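Home Notebook Dye Log Bench Rota Search
4 min read
Print this entry | E-mail this entry

June, morning, wet bench

Second weld vat is going and I am so pleased with it that I'm writing this up before I've washed my hands properly. Esther, if you read this before you come in, go and look at the skeins on the north line. Go now, then come back and finish reading!

The yellow is the Flatach weld, the dried stalks from last year's sack. I had written that sack off as dusty and past it. 80 g of chopped stalk to 80 g of wool, simmer kept low, chalk added at the end. I put the chalk in a pinch at a time and the whole pot went from weak tea to something like egg yolk. I'd read about it plenty of times and it still made me say something out loud.

Alum at 11 percent on weight of fiber, same as the last three batches. I know Esther likes it higher. I tried hers on the small skein (the one with the two knots in the tie) and side by side in daylight I can't pick them apart. Under the strip light hers may be a hair greener. Leave both out and see what we think in a week. 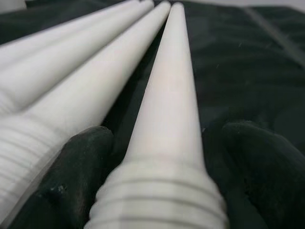
Water is the thing I want to get to the bottom of. The Toledo recipe we copied into the front of this book says nothing about it at all, just "water, sufficient." Ours is hard. Rainwater from the butt gave a paler, lemony yellow from the same stalks and the same wool, and adding chalk to that pot brought it most of the way back. So hard water is doing us a favor with weld, and I suspect it is exactly what's been spoiling the madder oranges, or helping to. Next madder pot: one in tap, one in rain, everything else kept the same. I mean it this time. Last time I changed the wool halfway through and learned nothing.

Also for madder, the thermometer. I let the last one climb while I was on the phone and it browned. Keep under 60 C and stay in the room.

Afternoon

Overdyed two of the yellow skeins in the indigo. Vat was a bit tired when I lifted the lid, more blue-green than I like under the bloom, so I gave it a spoon of fructose and went and had lunch. Came back to a lovely coppery skin and clear yellow-green liquor underneath. Fructose vats are so forgiving! First dip 2 minutes, out for 20 to air, second dip 2 minutes, out again.

The greens are gorgeous. One dip is a spring leaf green, two dips is deep, closer to bottle, and the join where I only half lowered the skein has a soft edge that I'd like to do on purpose. Idea for the Indavden scarves: wind the warp in the half-dipped yarn and let the change fall wherever it falls. Esther will say the customer wants to know where it falls. Talk about it.

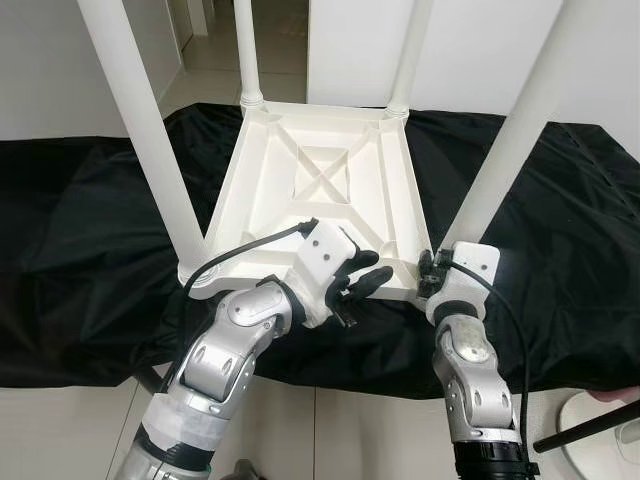

Rinsing took forever. Weld first, then indigo, and the rinse still ran faintly yellow on the fourth bucket, which makes me think I hadn't washed the yellow out well enough before it went in the blue. Note for the vat: that means weld in the indigo. Probably harmless, but I skimmed and it's resting with the lid on. Don't dip anything white in it tomorrow without a test thread.

The Fetetti wool takes color faster than our usual. It's got more luster and I think the scour was better. It does felt if you look at it sideways, so no moving it from the hot pot to a cold rinse. Let it cool in the bath overnight. I lost the end of one skein this way and it's now a very nice bright green cat toy.

To do
Light test strips, half under card, south window.
Label the greens before I forget which is which (one dip has the single knot).
Order chalk. Order more chalk than that.
Ask Esther Mugo whether her aunt's weld patch has gone to seed yet and whether we can have the seed.
Iron pot is still soaking, leave it.

Vat at close: smells right, pH strip reads just over 10, bloom coming back.

Print this entry | E-mail this entry
Previous entry Next entry Back to Dye Log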